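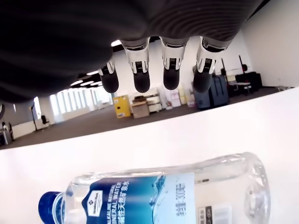 Last modified: May

Figure 1. Room 5, view toward the windows and shelves.

3.2 Rooms and measurement of daylight

The rooms in the Pretgate sample are workrooms with side windows and no roof lights. Five were kept for the full analysis. All five have shelves that share the window side of the room with the glazing, an arrangement left out of most earlier work on daylight in small workplaces, where the window wall is treated as plain and the furniture as low. Figure 1 gives a view of one of them.

Horizontal illuminance was logged at table height on a fixed grid, with the first row of points parallel to the glass. Readings began at 9 a.m. and were taken with the electric lighting off and blinds fully raised. The meters were checked against a reference cell before each run, and any meter that had drifted past the tolerance set in Section 3.1 was replaced and its earlier readings dropped. Outdoor illuminance was logged on the roof over the same period so that results could be given both as absolute values and as daylight factors.

A point was counted as adequately lit if it reached 400 lux. This threshold is stricter than the one used by Staniforth and Vanags in the Rudd survey, and the two sets of results should not be compared directly. We chose it to match the tasks carried out in the rooms, which include reading small print and sorting parts by color.

Surface reflectance was estimated for walls, ceiling, floor and table tops by the paired-reading method. Shelves were harder to treat. A filled shelf does not behave like a flat surface: the fronts of the objects reflect some light back into the room, while the gaps between them act as small traps. Following Pickering, we assigned each shelf a single effective reflectance based on how full it was at the time of the reading. The value is crude, and it ignores gloss. Petersen reports that gloss matters mainly under direct sun, and periods of direct sun were removed from the data before averaging.

Two sources of error remain. Contents of the shelves changed between runs in the rooms that were in daily use, and only the starting state was recorded. The position of the tables also shifted slightly, so that grid points nearest the table edge were sometimes re-marked. The effect of both on the room averages is examined in Section 4.3, where the Pilow correction is applied to the first row only.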